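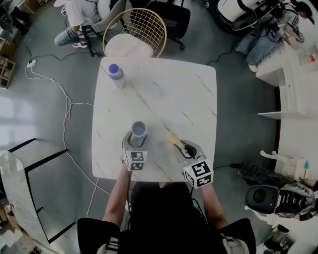 Jedumance Opens Orders for Todorova Hand-Held Gripper Kit

3 Feb 2025

Jedumance today opened orders for Todorova, a kit of two hand-held grippers for recording manual tasks that will later be used to train robot arms. The kit is priced at $3,000 and ships with both grippers, a set of printed marker cubes, chargers, a carrying case and a one-year license for the Preltoreck recording software.

An operator holds one gripper in each hand and does the task directly, at a table, a counter or a shelf. A marker cube on top of each gripper lets a head-worn camera track where the hand is and how it is turned. Preltoreck matches the camera video to the opening and closing of the jaws and saves each take as a single file.

"Most of our customers want to record kitchen and table work, things like picking up a cup or moving food from one place to another," said Sepehr Bahrami, product lead at Jedumance. "They asked for something they could set up in an ordinary room and hand to a new operator the same morning."

Each gripper weighs 400 grams. The black fingertips slide off without tools and can be replaced separately. Cubes come in two sizes, and buyers may fit either size to either hand. Changing a cube requires a short calibration, which Preltoreck walks the operator through on screen.

Jastier, a contract data firm, has used pre-release kits since August and recorded 151 different tasks with them. Changes made after its feedback include a softer trigger spring and a louder tone at the start and end of a take.

Orders can be placed through the Jedumance sales office. Spare fingertips and cubes are in stock now. A version of Preltoreck for teams with several recording stations is in testing, and pricing for it has not been set.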